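Right. Four cameras, one small walking robot, one month of June, and a promise to Arif Raju that I'd write it all up somewhere he could find it. He doesn't answer email but he does read these, so this is the report. Thread.

Some terms, so we can all be annoyed about the same things. "The Lidbridge" is the wide camera. "The Esero" is the stereo one. "The Ismail" is the little one that costs less than its own mounting bracket. "The old one" is the camera I already had, included out of loyalty.

The job is dull, as all good jobs are. Walk down a street. Don't fall in anything. Know where the kerb is. Come back with footage that a person can watch without needing a lie down.

I'd done the indoor comparison already and the results were lovely. Every camera found every edge. Then Sugeng Govindasamy looked at my charts for a while and asked how many streets have skirting boards.

So, outside.

First discovery: the Lidbridge sees everything, and everything includes its own robot. At the default tilt I had a splendid view of the road, the sky and a good helping of our own shell along the bottom. The planner thought it was being followed by a very persistent obstacle.

You can mask that out. I did mask that out. Then I altered the mount by two degrees and the mask was wrong and the robot stood still for the length of a cup of tea, politely waiting for its own nose to move.

The Esero has a narrower view, so no nose. It also has no idea what's happening beside its feet. You pay your money and you choose which half of the world to be ignorant of.

Controllers, briefly. I ran each camera through the Bradley board and then through the laptop, to be fair to everyone. The Bradley is slower on paper. It's also bolted down, and it has never once decided to install updates in the middle of a road.

The laptop has. I'd like that noted.

Overcast days are the kindest thing that can happen to a camera. Soft light, no hard shadows, everything behaves. If you're ever shown a demo video under a flat white sky, enjoy it, and then ask to see the one from a sunny afternoon.

I say this as someone whose own best clips are all flat white sky.
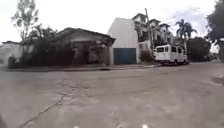

Cracks, then. I had no opinions about cracks in concrete before this month and now I have several. A crack is thin, dark, long and completely harmless, and to a depth estimator with low confidence it's a canyon.

The Esero was the calmest about them. It'd get close, have a proper look and step over. The Ismail treated each one as the end of the known world. The Lidbridge couldn't see most of them until late, which gave it the easy confidence of somebody who hasn't read the email.

Stains are worse, by the way. A crack at least has some shape to it. A dark patch on pale concrete might be water, oil, old paint or a hole, and none of my cameras could tell me which with a straight face.

My fix was to stop asking the camera. The feet know. If the foot lands where the floor ought to be, it's a stain. This sounds like a breakthrough until you realise it's how everyone gets downstairs in the dark.

Kerbs. A grey kerb against a grey road under a grey sky has very little to say for itself. What you get is a thin line of shadow underneath, and on that thin line hangs the whole of my kerb detection.

Scores, for those who like scores. Out of 86 kerb approaches, the Esero missed 7. The old one missed 27. I stopped keeping proper count for the Ismail when I found I was keeping it purely out of spite.

The Lidbridge did nearly as well as the Esero once I'd cropped the sky off and sharpened the bottom third. So the wide camera is excellent provided you throw away most of the wide. I've put this to the supplier in kinder words.

Parked vehicles went fine on all of them. A big pale boxy thing at the side of the road is a gift. If the whole world were made of parked vans I'd have finished by lunch.

Trees were fine too, except to the stereo matching, which looks at a mass of leaves and finds a match everywhere. It once placed a hedge at about arm's length when I could've parked a bus in the gap. The robot ducked. It doesn't have a duck. I still don't know what I watched.

(Arif, I've got the log for that one. Please look at it. Please don't show it to Sugeng.)

Mounting height matters more than the camera, and I'm cross about it, having spent the budget on cameras. Low down, you get a great expanse of road and very little of anything else. A seam in the concrete looks like a terrace. A hand's width higher and it all settles down.

But a hand's width higher, on a walking machine, wobbles. So then you want stabilisation, and stabilisation crops the picture, and now your wide camera is a normal camera with a high opinion of itself.

The old one doesn't stabilise at all. Watching its footage back is like being carried through town in a shopping bag. It did keep recording through a knock that switched both of the others off, mind you. I've moved it to a place of honour in the drawer.

Cables. I'm not going to do the cables. Whoever decided that a camera for walking robots should use a connector that comes loose when you walk has had enough people being rude to them, and some of those people were me.

Heat. The Ismail gets warm. It gets warm switched on, it gets warm idling, and I've a suspicion about it in the box. By the end of a long run its colours had drifted towards pink. The robot doesn't care about pink. I do.

Somebody's asked why not just fit lidar. Because I was asked to compare cameras. If I were asked to compare soups I wouldn't hand in a sandwich, however much better the sandwich was.

Somebody else has asked about the arm and gripper I was posting about in spring. It's on the shelf. It can pick up a tennis ball, and it can pick up an egg once.

So where I've ended up: Esero as the main eye, on the Bradley board, mounted as high as the wobble allows. Lidbridge as a second eye, tilted up past the nose, there for the sides and for the nice footage. Ismail returned. Bracket kept.

If you've only money for one, get the Esero and walk slowly. If you've only money for the Ismail, get a bicycle.

Things I haven't tested and would like to: proper rain, low evening sun, and any road with lane markings still on it. Also whether the mask can work out for itself where the robot stops and the street begins, so that I don't have to redraw it every time I breathe on the mount.

Settings file goes up once I've taken the swearing out of the comments. Arif, that's your report. Sugeng, still no skirting boards.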